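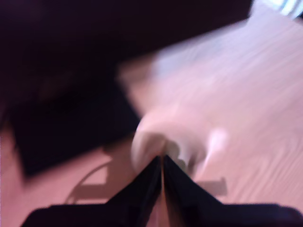

Desk arms at Eltard: questions from staff

Updated 7 Dec 2024

Shares 17

Which jobs are the arms being used for?
Small pick-and-place work at desk height: moving cups and jars, putting light items into containers, clearing a work surface at the end of a task. Anything heavy, hot or sharp stays with people for now.

Is anyone losing their job?
No positions are being cut under the current plan, which runs through next November. Two people from the packing bench have moved to arm supervision at the same pay grade. If the plan changes, staff will be told in writing before any decision is made.

What does a supervisor do all day?
Sets out the items, starts the run, watches it, and records each miss on the Norier sheet. A normal shift has 200 runs. You are expected to stop the arm whenever you are unsure, and a stopped run does not count against you.
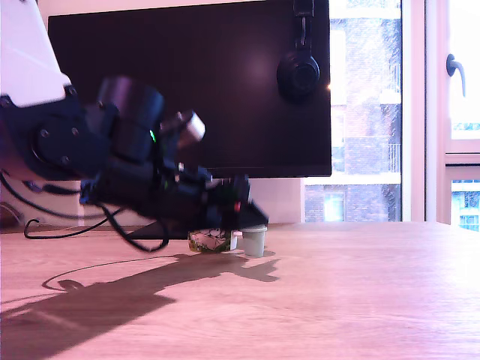
Supervisors also rotate off the arm every two hours. Watching a slow machine is tiring in a different way than lifting, and the first group asked for shorter turns.

Do I need to know how to program?
No. Training takes 17 hours, paid, and covers setup, safe distance, stopping and restarting, and basic fault messages. Changes to the software are made by the Zultari team.

Can I work at the same desk while the arm is on?
Not within its reach. Power it down at the switch before you put a hand in, even to straighten one item.

Will the run records be used in my review?
No. They are kept by station, with no names attached. Supervisors may ask to see the records for their own station.

What have people said so far?
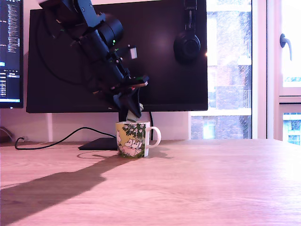
Tincuța Toma wrote that her wrists hurt less since the change, but that she misses talking while she works, and she would like the stations set closer together.

The layout will be looked at again when the Ait Brahim rooms open. Send requests to your shift lead before then.

How do I sign up for training?
Put your name on the list outside room 201. Places are given in the order people sign.

3 comments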